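Ticket: Side door at Dalen does not unlock on schedule
Product: Plirkeo door controller, firmware 2.14
Site: Plivdale, Dalen building
Opened: May 3, 2019
Status: Closed

Problem
The side door should unlock at 10 and lock again at 16 (24-hour clock). It stays locked all day. Fobs still open it. The front door, on the same schedule, works as expected.

Checked so far
Controller clock matches the server. Schedule shows as "active" on the Vidness console. Power cycled the controller, no change. Swapped the relay cable with the front door — fault stayed with the side door.

Pulled the event log for the controller. Every morning there is an entry "schedule skipped, override present" with code 26. The console does not list any override for this door.

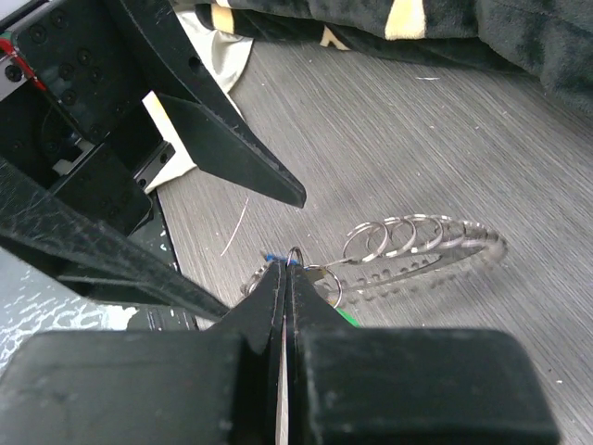

Split rings and a short piece of blue tape or plastic.

Cause
A holiday override was entered in February and later deleted from the console while the controller was offline. The delete never reached the controller, so it kept its local copy. A normal sync sends only new changes and does not clear old ones.

Fix
1. Export the fob list.
2. Open Controller, Maintenance, Clear local schedule.
3. Run a full sync. Partial sync will not do it.
4. Confirm that code 26 is gone from the log after the next unlock time.

Result
Door unlocked and locked on time at the next scheduled change. Fob list intact — the export was not needed.

Open item: console should warn when a delete is still pending. Passed to Plirkeo as a feature request.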